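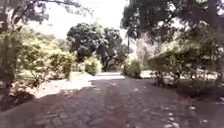

Kwabena wants to know why we are still tuning the path model on the Lamptey loop when it passed there in January. Short answer: it passed under cloud.

May 11, 2026
Ekow Antwi, Bindholm field notebook

Went back to the shaded section with the Sulliron follower. Same weights as the January set, no retraining, 20 runs split evenly between the old input pipeline and the new one. Start point at the drain cover, direction alternating so the sun was not always on the same side.

The problem has been the same since the trees leafed out. Where shade and sun break up the bricks, the old segmenter labels the bright patches as path and the dark ones as "other." The drivable region comes out as islands and the planner picks whichever island is biggest. On Friday that was a strip of sunlit dirt next to the paving.

Change under test: before segmentation, each frame is divided into tiles of 64 pixels and each tile is normalized on its own, then blended at the seams. We also feed in a texture channel. The herringbone keeps its diagonal joints in shade, at least near the camera, and the dirt has nothing like them. Farther out the joints blur away and the texture channel gives us nothing, so it fades with distance.

Old pipeline, 10 runs: six stops by the safety driver, all in the shaded part. New pipeline, 10 runs: one stop. That one was at the far end where the path goes from deep shade to full sun and the paving there is blown out. Exposure is still locked to the whole frame. I tried metering on the lower half only, by hand, and the far end got worse while the near bricks got better. Left it alone. 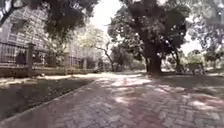
Kwabena again, reading over the numbers at lunch: one stop against six is fine, but did the new pipeline do it with the texture channel or would tiling alone have been enough? Fair. I did not run them separately. Ablation goes first next time, before anything else gets changed.

He also asked about edges. Along the stretch with the fence, the raised edging between bricks and grass gives a clean line and both pipelines hold it. On the open side there is grass and bare ground with no curb, and the boundary estimate wanders. It wandered less today. I don't have a number for that yet – the logger only saves the centerline, so I need to add both boundaries to the record.

Labels: 3000 frames in the queue from the Marnelport drive, mostly overcast, so not much help for this. I would rather label a small batch from today and hold the rest.

To do
- tiling only / texture only / both, same start point
- log left and right boundary
- check latency with the texture channel on, the fan was loud by the last run
- ask Kwabena where the gray card went

Battery swapped after the old-pipeline half. Wheel odometry still drifts left on the slope, not touched.

Recent entries
Centerline logger, format change
Exposure lock and the far field
Marnelport drive, first pass at labels
Sulliron follower, January runs under cloud

Bindholm field notebook | Contact: Ekow Antwi or Kwabena Appiah | Back to top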